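Friday was the day I finally picked the wallpaper, and I have been grinning ever since! If you've been reading along you know the small back room has been "nearly done" since the spring, and that the whole hold-up was me, standing in the aisle at Hotgate with six sample books and no spine at all.

Halina Stępień (she hung the paper in my sister's hallway, and it still looks perfect) told me to stop looking at little squares and go look at big pieces. So I did, for most of August. I tried a grey Farosura stripe, which looked lovely in the shop and like a mattress at home. Then a green one. Then I went dark and that was that.
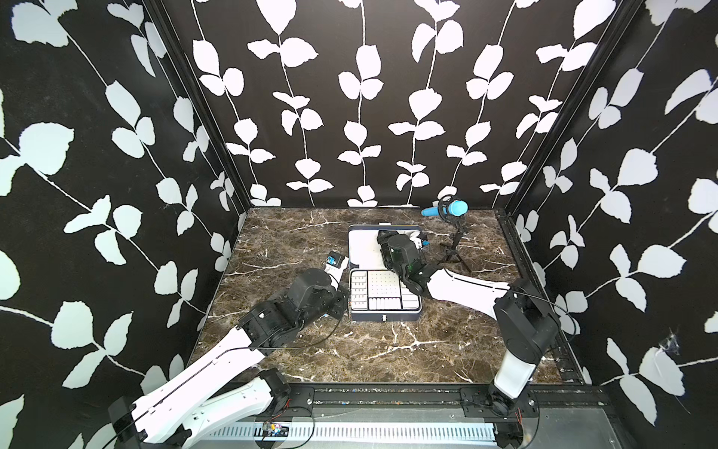 Dark walls scared me for years. My mother painted everything cream, every house, every room, and I think I just assumed a small room had to be pale or you'd feel shut in. Well, no! White vines climbing up black paper pull your eye straight up, and the leaves are big enough to read from the doorway without going fussy. I love it next to brown marble too, with those thin white and tan veins running through the top. I'd been all set on plain oak for the desk and now I'm pricing stone remnants at Andrade, heaven help me.

One thing I will be careful with is scuffs. On black paper a torn bit shows up bright white, so I'm keeping a spare roll in the closet and the chair well away from the wall.

Paste goes up next weekend. Seven drops, if I measured right, and I measured twice!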